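周末去Zitach看了学生机器人社的开放活动，发几条感想，先说好，我是带着怀疑去的。

1/ 社团叫Bozkurt，在202室，今年做的题目是“厨房助手”。海报上写“让机器人走进每个家庭的厨房”。这种话我每年都能看到，换个学校换个字体而已。

2/ 所谓厨房，就是一张白桌子，摆着玩具草莓、玩具香蕉，还有盘子和碗。任务是听一句指令，找到对应的东西，夹起来放到指定位置。负责讲解的Berkay Canpolat同学很热情，一口气说了十分钟“泛化能力”。我问他换一张桌子还行不行，他说理论上行。
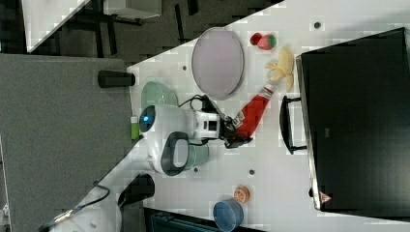
3/ 番茄酱瓶这一项是他们最得意的。我的疑问是：瓶子在练习里出现过多少遍？Berkay说光这一个动作就录了402段演示。那我觉得这叫背课文，离“理解厨房”还差得远。背课文也是本事，但请别写成别的。

4/ 顺便说评分表。夹住算一分，放对再算一分，满分2分。中途掉了怎么算？放歪了怎么算？问了两个队员，得到两个答案。一个比赛项目连这个都没统一，成功率那一栏我是不太敢信的。

5/ 指导老师Müzeyyen Kahraman倒是实在。她说学生大半时间花在标定和整理数据上，真正写“智能”那部分的时间很少，海报文案是宣传组定的，她也嫌夸张。这几句话比整张海报有用，可惜没人把它贴墙上。

6/ 也说点好的。几个低年级的会自己看日志，出了问题先查相机再查夹爪，不会一上来就重启。我读书那会儿的社团可没这个习惯。

7/ 每轮开始前物品要按清单重新摆一遍，滤盆、杯子、橙子片、碗都有各自的大致区域。我问能不能随便乱放，回答是“最好不要”。各位自己体会。
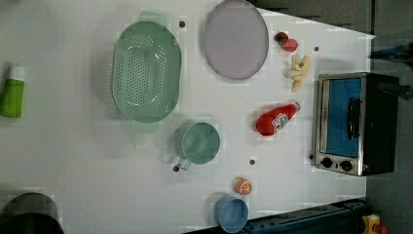
Bozkurt社“厨房助手”项目的桌面，10/16/25

8/ 有人私信问要不要给孩子报这个社。想学动手、学排错，可以报。要是冲着“做出能做饭的机器人”去，劝你先缓缓，连玩具烤箱那扇门他们都还没列进任务里，说是下学期的计划。

9/ 11月他们要去Pralalel打校际赛，对手里有Bistard队，据说桌面布置由主办方现场定。这才是我想看的。换了摆法还能夹准，我回来把第3条删掉，再给Berkay道个歉。

10/ 评论里说我对学生太苛刻的，我再讲一次：我挑的是海报和评分表，学生干的活我是认的。Kahraman老师答应赛后把完整记录给我看，包括失败的那些，拿到了再更。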